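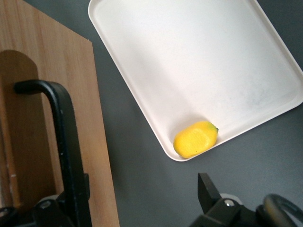 Removing gray marks from a white serving tray used for citrus

Print this page
E-mail this page

Posted to the Kelunitz Household Help Board, Kitchen and Table section

I would be grateful for advice on the care of a white rectangular tray with a raised lip, which serves as the fruit tray in our shared dining room. The surface is matte and off-white. Over the past several months it has developed faint gray smudges and scuffs, chiefly toward one end, where the finish now looks dusty even directly after washing. The other end remains fairly clean.

The tray was left to the residence by a former tenant and carries no maker's name. I am therefore unable to say with confidence whether it is melamine, enameled metal, or some form of coated ceramic. It is kept on a dark gray tabletop and is generally used for lemons, limes, and the occasional orange. It is washed by hand in warm water with Lerkilix dish liquid and dried with a cotton towel.

My questions are these. Are the marks likely to be stains, or has the surface itself been worn? Is there a safe method of removing them where the material is uncertain? Finally, one of the other residents maintains that lemons ought not to be stored on such a tray at all, as the acid will damage it. Our lemons are whole and uncut. I should like to know whether there is anything in this, as the fruit has twice been moved to the refrigerator without discussion.

Joun_Kwak_Residence (Joon-young Kwak)

TraneseoHousekeeping

Marks of this description on a matte white surface generally fall into two classes, and it is advisable to establish which is present before applying any product.

The first class is transferred material. When a metal utensil, a pan base, or the unglazed foot of a bowl is drawn across a pale surface, it may leave a thin gray deposit. The deposit lies on top of the finish and can usually be removed. The second class is abrasion, in which the finish has been roughened and holds fine soil. Abrasion may be cleaned but cannot be reversed at home.

To distinguish the two, dampen a white cloth, apply a small amount of baking soda mixed to a paste with water, and rub one mark gently for a short period. Choose a mark near the edge. If gray color appears on the cloth and the mark becomes lighter, the material is transferred and the remainder may be treated in the same manner. If the cloth stays clean and the mark is unchanged, stop.

Where the material of the tray is unknown, the following precautions should be observed.

Do not use steel wool or the green side of a scouring sponge.

Do not use chlorine bleach. It can yellow melamine and will attack some metal coatings at any point where the coating is chipped.

Do not place the tray in a microwave oven or a hot oven as a means of testing what it is made of. This suggestion appears on the board from time to time and should be disregarded.

A magnet will provide some information. If it holds firmly, the tray has a steel core and is probably enameled or painted. If it does not hold, the tray may be plastic, ceramic, or aluminum. Weight and sound will assist further: ceramic is heavy and rings when tapped with a fingernail, whereas melamine is lighter and gives a dull note.

With regard to drying, the towel should be rinsed free of detergent from time to time. A matte finish retains soap film more readily than a glossy one, and the dusty appearance described after washing is consistent with film. A final rinse in plain warm water is recommended. Residents in districts with hard water may add a tablespoon of white vinegar to a basin of rinse water, followed by a second plain rinse. Vinegar should not be left standing on the tray. It should also be kept away from the baking soda paste, as each cancels the effect of the other.

Lui

Mine went the same way. Magic sponge, light pressure, rinse it well. It took the shine off a glossy one I had, so perhaps try it underneath first, but yours is matte already. If it does not come off, turn the tray round so the marks are at the back.

Pantry Desk, Kelunitz Household Help Board

The preceding replies address the marks. The following concerns the fruit.

A whole lemon with sound skin presents no risk to a tray of any of the materials mentioned. The acid is contained in the juice. The oil in the peel is released only when the peel is cut, scraped, or bruised. Difficulty arises when cut halves are set face down and left, or when a fruit begins to soften and leak unnoticed. Juice left overnight may dull a worn enamel surface or the coating of a painted tray. It should be wiped away promptly with a damp cloth.

The fruit should be turned when the tray is tidied and the underside inspected. A soft patch, a wet ring, or any trace of white or green mold on the skin is sufficient reason to discard it. A greenish tip at the stem end is ordinary and should not be mistaken for mold, provided that it is dry and firm to the touch.

As to the refrigerator, both parties have a reasonable case. Lemons keep for about a week at room temperature before the skin begins to harden, and for several weeks when chilled in a closed bag. A household that uses them quickly may leave them out. A household that buys them by the sack would do better to chill the supply and set out a few at a time.

We would add one caution on abrasive creams. A member who treated a similar tray with Traneso paste reported to this desk that the marks were removed but returned darker within the month. The surface had been roughened by the treatment and was collecting soil from the tabletop whenever the tray was stacked with others. If trays are stacked, a sheet of paper towel between them is adequate protection.

Joun_Kwak_Residence (Joon-young Kwak)

I thank all who replied. The magnet does not hold. The baking soda paste lifted the smaller marks and gray came away on the cloth as described. Two of the longer scuffs are unchanged and I shall leave them. I have passed the remarks on storage to the other residents, and the lemons are for the present divided between the tray and the refrigerator.

Contact the board | Copyright Kelunitz Household Help Board | Back to top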